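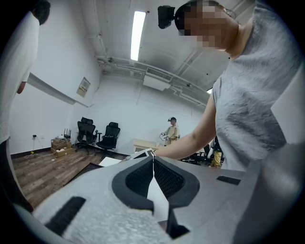
The Nirnstead lights again

Right, so I've had a pile of emails about the Nirnstead lights since I mentioned them in passing at the end of the crop circle post, and as I've spent most of the bank holiday weekend reading up on them when I should have been painting the bathroom, you may as well have the lot.

For anyone new, Nirnstead is a long, low bit of moor with a reservoir at one end and a pub at the other. People have been seeing lights over it for donkey's years. They're usually orange, sometimes white, low down, in ones or twos, and they hang there for a few minutes and then either go out or slide off towards the water. My nan's generation called them the lamp men and you weren't supposed to whistle at them. By the time I was at school they'd turned into spaceships, and there was a lad two years above me who swore blind that one had stopped his moped.

I love this stuff, you know I do. I've been up there with a flask more nights than I'd like to admit to my employer. But I've never been happy with how the story gets told online, where the same four paragraphs get copied from site to site with a few more zeros added each time. One page says there have been "over 10,000 documented sightings". Documented where? I wrote and asked. No reply so far!

What there is, and I've now read it properly, is the Björklund notebooks. Björklund was a retired surveyor who moved to the last house before the cattle grid and kept a record of every light he saw or was told about, and he was gloriously fussy. Time, bearing, height above the skyline measured with a thing he made himself out of a protractor, weather, who else was present, whether they'd been drinking. The notebooks were typed up years ago and a copy has been sitting in a box at the library, where you can read it if you ask nicely and don't bring a pen.

He logged 195 lights altogether. I'd expected either a sceptic's hatchet job or a believer's scrapbook and he's neither of those, he just writes down what he's got. Most of them he explains himself, often the next morning and a bit grumpily. "Tractor." "Tractor again." "Venus, and I should be ashamed." There's a lovely run of entries one December where he's chasing a white light that comes up over the same wall every night, getting more and more excited, and then a line crossed out so hard you can tell even in the typed version (the typist has put "heavily deleted") and underneath it the words "new security lamp at the kennels".

After he's taken out all of those he's left with 10 he couldn't account for. I've gone over them till my eyes crossed. Seven are orange, all seven are in the same quarter of the sky, and six of those seven were on cold, still, clear nights with mist lying on the reservoir. That's the bit that made me sit up, and it's never mentioned on the websites.

My pet theory, for what it's worth, is headlights. There's a road that comes down off the far ridge, miles away, and you can't normally see it from the Nirnstead side because the hill's in the way. On a still night with cold air sitting in the valley and warmer air on top, light can get bent down over the hill and turn up looking much higher and much nearer than it has any business being. It shimmers, it goes orange, it splits in two and joins up again. Same sort of thing as a mirage on a hot road, only upside down and at night. I'm not the first to say so about lights on moors, people have been suggesting it for spook lights all over the world, but I hadn't seen anyone put it next to Björklund's weather notes.

Thư Mai, who comments here a lot and knows far more about optics than I do, isn't convinced. Her objection is a good one: two of the orange ones moved the wrong way. If they were cars coming down that road they ought to drift left, and Björklund has them going right, towards the water. I said maybe those two were going up the hill. She said then he'd have been looking at tail lights, and he'd have written red. He would have as well, he was that sort of man. So I've got five decent candidates and two awkward ones, plus three whites that I haven't a clue about.

Then there's the 1970s business, which somebody always brings up. The story goes that 700 people stood in the pub car park and watched a disc the size of a bus go over. I've been in that car park. You'd struggle to get 700 people in it if they were stacked. The earliest version I can find is a letter in a parish magazine that says "several of us", and the bus isn't in it at all. It says "a large light, rather beautiful". I prefer that one, to be fair.

Thịnh Phùng has asked whether I've read Viltance, which is the self-published book that started the idea of the lights being some kind of doorway. I have, and it's a cracking read on a wet Sunday, but the author gives the reservoir as 2,385 feet up, when the highest ground for miles isn't anything like that, and after I'd spotted it I stopped trusting the rest of it. The chapter on the moped is great though. I'm fairly sure it's the same moped.

What I'd really like to do is get somebody to park on the far road on a cold night and flash their headlights at agreed times while the rest of us stand at the cattle grid. It needs mist on the water and no wind, so it could be a long wait for the right evening. If you live out Wement way and you've got a car and a bit of patience, drop me a line.

And if you've seen the lights yourself, put it in the comments with the direction you were facing. Please, please put the direction.

The bathroom is still green.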